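Still smiling over the Fanitz school knit-a-thon, friends! The kids kept their needles going 18 hours straight for the Amrani family shelter, bless them. 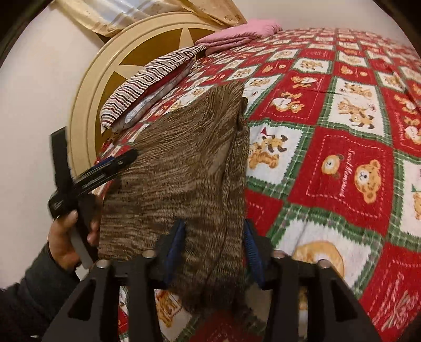
Othmane Gaber wrote back that his daughter finished one whole sleeve and slept till noon.

So proud of her! And the pledges came to $2715, which is more than any of us dared hope for back in March.

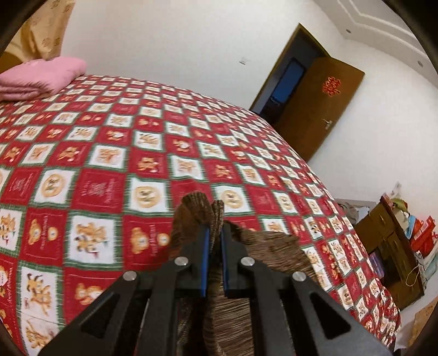
Brown ribbed cloth on the checkered sheet.

The Kodgate bakery sent over 80 rolls too, so do please thank them 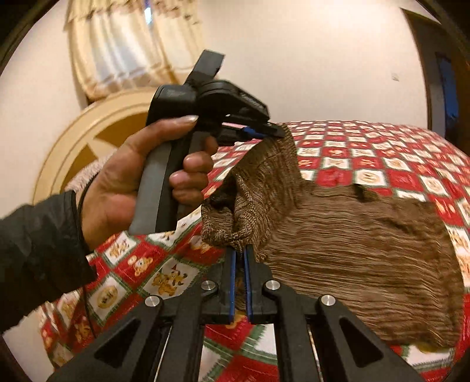

when you stop in, and tell them we'd love to have them back next year.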